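**Ticket 291: Walk-in cooler alarm goes off at 3 a.m., cooler is fine**

Site: Maltmont kitchen
Unit: Nelora temperature logger, wall mount
Opened by: Sang-wook Cheon
Status: Open, and so are my eyes

**February, first entry**

Alarm texted me at 3 a.m. Drove in. Cooler at its normal temperature, eggs and dairy all cold. Logger cheerfully reported `PROBE 2 HIGH` and then, once I was standing in front of it in my coat, cleared itself.

**Tried so far**

- Swapped the battery. Same alarm the next night.
- Swapped probes 1 and 2. The fault stayed on channel 2, so the probe is innocent.
- Changed the alarm delay from 0 to 1000 seconds. It now waits politely before waking me.
- Called Wustgate support. They asked if the door was closed. It was.

**Log export**

The export stops at 4000 rows, then starts writing over the oldest ones. Anybody wanting the first week is out of luck. In what's left, channel 2 jumps at the same minute every night and drops back when the defrost cycle ends. Channel 1 doesn't budge.

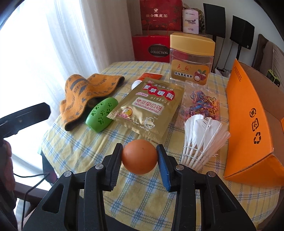 Traced the channel 2 cable this afternoon. It runs behind the evaporator, zip-tied to the defrost heater line by whoever did the install. Tillman did the install. Tillman's invoice says "cable management."

**Next steps**

1. Reroute channel 2 along the door side, away from the heater.
2. Put the alarm delay back to 600 seconds.
3. Leave it three nights before closing this.

Please don't set this one to "resolved" from the office again. It reopens itself at 3 a.m. and I'm the one it calls.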